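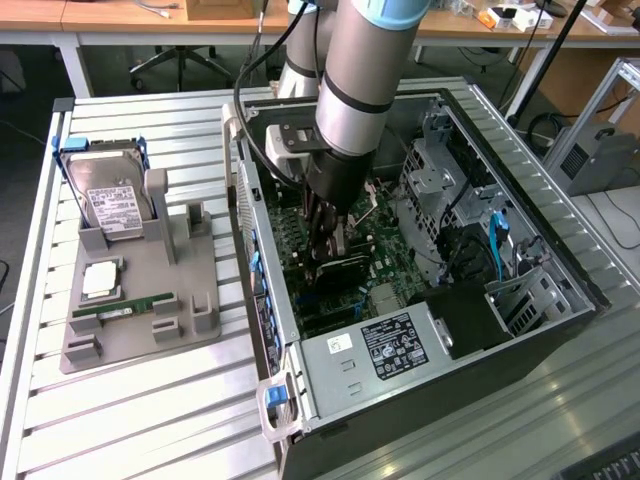

The arm at work inside the practice computer, with the parts tray at left.

Robotics club: PC repair project

The Zilum team has spent the term on one job: getting a robot arm to service a desktop computer. The case lies on its side on the bench, held at the corner by a gray bracket, and the arm reaches in from above. The hard drive, processor and memory module each have a place in the tray, so the gripper can always find them in the same spot.

Memory has been the hardest part. The module has to go in straight, and the first version of the program pushed too early and too hard. Students logged 268 tries between October and January. The current version slows down for the last 3 millimeters and stops if the force climbs too high - it now seats the module in 24 of 29 tries. The hard drive is more reliable. The processor is still being done by hand while the team works on the approach angle.

The club will take the project to the Uvomen student automation meet in March. Teams there get almost an hour to set up, and the Boateng Hall benches are a different height from ours, so the next few sessions will go to calibration.

New members are welcome, with or without programming experience. The club meets at 4 p.m. in the Anen workshop. Closed shoes are required, and long hair must be tied back.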